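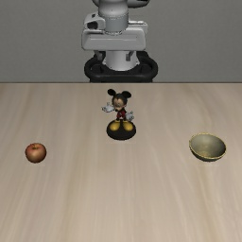
*Start pose in the simulator: apple left, bowl right, Mickey at the back.*

**dmarinescu**
Hello all. I am collecting demonstrations for "put the apple in the bowl". I drive the arm by remote control with a 3D mouse, 25 episodes until now. The trained policy goes to the figurine in 9 of my test runs and stops over it. Should I remove the figurine from the demos, or record more?

**paltow_k**
Remove it. Teach the simple task first, add other objects later. With 25 episodes you can't expect that it ignores anything.

**eltness**
I disagree. If it never sees the figurine in training, it will be worse when you put it back. Keep it, but change its place in every episode. Do you randomize anything now?

**dmarinescu**
Only the apple, by a few centimeters. The bowl and Mickey are always the same. Also I drive always over the middle of the table – maybe this is my mistake?

**eltness**
Then I would look there first. The policy copies your path. Go straight from apple to bowl, and don't wait in the middle while you think.

**paltow_k**
OK, the path is a good point. I still say that 25 is too few. For a similar task we recorded 308, and the last hundred helped a lot.

**zondel**
Is the 3D mouse necessary? I guided a real arm by hand and my motions were much smoother. In simulation you can't do this, of course, but a small leader arm comes close.

**dmarinescu**
I have no leader arm. I will move all three objects and record again on Saturday.

Domnica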